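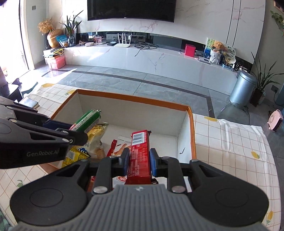 What should go into a mixed snack box first?

The tall and stiff packages go in first, along the sides, and the small soft ones fill in after that. Anything that crushes easily goes on top or travels in something else.

I got that question by email after my last post, and it covers most of what I know on the subject. The rest of this is the longer version, for people who like that kind of thing.

We have had a snack box in this house since we moved to Bindale. It started as a moving box problem. We had one sturdy orange cardboard box left over, white on the inside, too good to throw out and the wrong shape for storing anything useful. I put the snacks in it the first week because the kitchen cabinets were still full of packing paper. The cabinets got emptied and the snacks stayed where they were. Nikola said we might as well admit it was the snack box, so we did.

Most of the time it holds whatever we're eating. Twice a year it gets emptied out, cleaned, and packed to go somewhere. In June it goes to my cousins at the lake, and in the fall it goes to Lucyna Ostrowski, who was my roommate in Jaltungate a long time ago and now lives in Irngate, where the closest store with a decent import aisle is a long drive away. She used to mail me a list. Now she says she would sooner be surprised, and complains afterward if she isn't.

So this past weekend was sorting weekend. I do it on the dining table because the kitchen counter is too narrow and the floor is hard on my knees. The tile in the living area looks very nice and I would not recommend kneeling on it for an hour. The table has the lemon cloth on it right now, the one with the orange grid. I was going to switch it out for the fall one and then didn't get to it. It hides crumbs fairly well, except over the white parts, of which there are many.

The way I sort is not complicated. Everything comes out. I check the dates, and anything that expires within the month goes into a bowl for us. Anything opened goes to Nikola. Then I wipe the inside of the box with a barely damp cloth. You have to be careful with cardboard, and the stains mostly don't come out anyway. I have made peace with the stains. If the box ever gets soft at the corners I'll replace it, but so far the corners are fine.

After that I pack it back up by shape. I used to sort by flavor, sweet on one side and salty on the other, and it was a mess every time, mainly because snack companies don't make all their sweet things the same size. A green tube of something is going to stand up in a corner no matter what it tastes like. Thin stick packets slide into any gap. Pillow bags full of air are the hard ones. They take up half the box and weigh nothing, and if you press them down they push back up and take their neighbors with them.

I don't poke holes in them. I know people do. A friend of my sister's lets the air out with a pin and puts tape over the hole, and she swears the chips stay fresh for a week. Mine went stale in two days. Maybe my tape was bad.

A few of the things we sorted this time, with opinions:

The yogurt coated hawthorn. These are white round balls in a clear package and they are the thing I'd buy again before anything else. If you have only had hawthorn as the flat discs, these are a different experience. The inside is sour and a little chewy and the outside is sweet, and you stop noticing how many you've had. I bought two packages, one to send and one to keep, and I already regret the split.

The noodle-looking snacks in the red, white and orange packet. Nikola picked those out by the design. I thought they would be too salty and he ate them without comment, so I assume they were fine.

The yellow bag with the blue bubble lettering. I buy something out of this family every time because the bag is cheerful and then I forget about it until the next sorting. Fair to say we are not big eaters of it. It's going to Lucyna, who is.

The green tube. Tubes are excellent for mailing. If every snack came in a tube this post would be two paragraphs long.

I want to spend a little more time on the wrapped bun, because I went back and forth on it. Last fall I mailed a bun of that general type in the middle of a box, with bags on every side of it, and I thought that was plenty of protection. Lucyna sent me a message when it arrived that just said "pancake." She ate it anyway. She said it tasted right, and that she had toasted it, and that I should feel bad about the shape but not about the flavor.

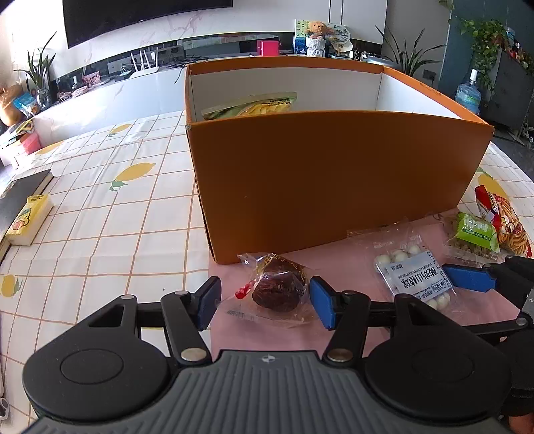

This year I thought about leaving buns out completely. The argument against them is that they're soft and heavy at the same time, which is the worst combination for a box. Put one on the bottom and it gets flattened. Put it on top and it flattens whatever is underneath, and it rolls. The argument for them is that she likes them, and I can't find anything close to them that comes in a hard package.

What I settled on is a cookie tin. I have a small round one from a bakery called Sowa that closed before we moved here, and a bun fits in it with a folded paper towel on each side. The tin goes flat in the box with the light bags over it. It costs a little more to mail because of the weight. I did a test by carrying it to the car, driving to the post office and back for stamps, and opening it on the table. The bun looked the same as when it went in. That's not a long trip, but our road has a lot of patches in it.

If you don't have a tin, a plastic food container would do it. I wouldn't use glass.

The other thing I changed this year was putting a sheet of something down on the table before setting the packages out in front of the box. It makes a work area, for one thing, so I can tell what has been checked and what hasn't. Checked goes on the sheet, unchecked stays on the cloth. It sounds fussy, but I used to check the same package three times and skip the one next to it. Mine this year is pink. Any color will do as long as it doesn't match the tablecloth.

I also write a list now, on an index card, of what went in. There are 22 lines on the card and I have terrible handwriting, so I kept the descriptions short. For anything where I can't read the front of the package I write what it looks like and what I think it is. Lucyna enjoys these more than the snacks, I suspect. Last year one line said "green, probably seaweed, maybe plum" and it was neither one.

Dates are worth a word too. On a lot of imported snacks the number printed on the wrapper is the day it was made, and you have to find the shelf life somewhere else on the back and do the addition yourself. I threw out a good bag of crackers once, thinking it was a year past, when it was nowhere near. If there's only one date and it's already gone by, look for a second line of print with a number of months or days in it before you toss anything. Clear packages are the hardest to read because the code gets printed right on the plastic with food behind it. I hold those up against a white sheet of paper. The inside wall of the box works too, if you have a box like ours.

Weight is the last thing to check. I stand on the bathroom scale holding the box, then without it. The first year I didn't do this and had to unpack at the post office counter with a line behind me, and decide right there which snacks Lucyna could live without. I took out the wrong ones, according to her.

For filling the gaps I use more snacks. Small hard candies are good for it, and so are single-serve packets of drink mix. I don't care for packing peanuts and I'm not paying for bubble wrap when there's a whole drawer of candy in the house. The exception is right under the lid, where I put one layer of crumpled paper so the top things don't shift when the box gets turned over. It will get turned over. I used to write THIS SIDE UP on it and I've quit bothering.

Our own orange box doesn't get mailed, in case that wasn't clear. I pack in it to see how everything fits, then move it all layer by layer into a plain shipping carton of the same size. Nikola thinks this is doing the job twice, and he has a point. But the one year I packed straight into the carton I had to start over when the tube wouldn't stand up, and the flaps were already torn by the time I was done. Our box has been through a lot more handling than that and it still holds its shape.

The carton is taped now and sitting by the front door, and the leftovers are back in the snack box, where they don't come close to filling it. I'll go to the store in Jaltungate on Saturday if the weather holds. More hawthorn is at the top of the list. If anyone knows of a bun that ships well, please write and tell me the brand, and tell me how far you sent it.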